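Trenier opens rental program for its handheld gripper kit

Trenier, the Clodetholm maker of handheld data-collection grippers, began taking orders on 22nd April for a rental version of its two-hand kit. Until now the kit could only be bought outright, and only by customers who ordered at least three sets.

The rental set is the same hardware as the purchased one. It contains a left and a right gripper, a wide-angle camera for each, printed fiducial markers with spare mounts, two chargers, a calibration board and a carrying case. The grippers are held and squeezed by a person. Camera video, finger opening and hand position are logged together and can be used afterward to train a policy for a robot arm with matching fingers.

Price is 1,378 dollars per set per month, with a minimum term of 3 months. Shipping is included one way. A deposit is charged on the cameras only. Customers who later buy the kit can apply the first month's fee to the purchase.

Yavuz Avcı, product manager at Trenier, said most inquiries over the past year came from teams that needed a data set once and had no use for the equipment after that. "They want to record a task, check whether a model learns it, and send the box back," he said. "Selling three sets to a group like that was a poor fit for both sides."

The main change in this hardware revision is in the fingers. The earlier fingers were molded in one piece with the linkage, so a worn tip meant replacing the whole assembly. The new ones are held by two screws and can be swapped with the supplied driver. Trenier rates a pair of tips at 500 hours of use. The trigger spring is also lighter, following complaints of hand fatigue in long sessions.

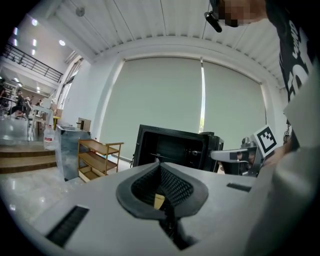
Alongside the rental, Trenier offers a recording service at an hourly rate. The customer sends a written task definition and, where needed, the objects. Trenier's operators record the episodes and return synchronized video with trajectories. Tasks on the current list include opening and closing small cabinets and boxes, sorting cutlery, folding towels and loading a dish rack. Tasks involving liquids are quoted separately. Each operator records a short calibration run at the start of a shift and again after any tip change, and both runs are delivered with the data.

Estham, a contract packaging firm, has used the kit since December under an early version of the rental agreement. Songül Erdem, who runs automation there, said her group recorded 159 usable episodes of a box-closing task in its first week. She put the share of rejected episodes at "higher than we expected at first, then quite low," and attributed most of the early rejects to operators turning the wrist so far that the marker on the other gripper left the camera's view.

"The manual covers this in one sentence on page nine," Erdem said. "It should be on page one."

Avcı said the manual has been revised and that the logging software now gives a tone when tracking between the two grippers is lost for longer than a second. The tone can be turned off. The warning is also written to the log, so that affected episodes can be filtered out without watching them.

Erdem listed two other limits. The cameras lose exposure for a moment when an operator turns from a dark interior toward a bright window, and her group now keeps the blinds down while recording. Battery life was shorter than the published figure with both cameras at full frame rate. Trenier confirmed the second point and has changed its data sheet to give separate figures for each frame rate.

The software runs on Linux only. Exports are available in two open formats and as raw video with a timestamp file. Conversion scripts are supplied as source, and customers may modify them for their own use. Recordings stay on the customer's own machine unless the recording service is used, in which case Trenier deletes its copy 30 days after delivery. Face blurring can be applied at export. It is on by default for the recording service and off by default in the rental kit.

Competing kits exist at lower prices, among them a single-hand model from Ateş that is sold without a camera. Trenier does not plan a single-hand rental. Avcı said the calibration and support work is nearly the same for one gripper as for two, and the price would not come down by much.

Orders are accepted by web form. Delivery time is currently two weeks for the rental set. The purchased kit remains available, and the three-set minimum has been dropped. Replacement finger tips, marker mounts and camera cables can be ordered separately by both rental and purchase customers.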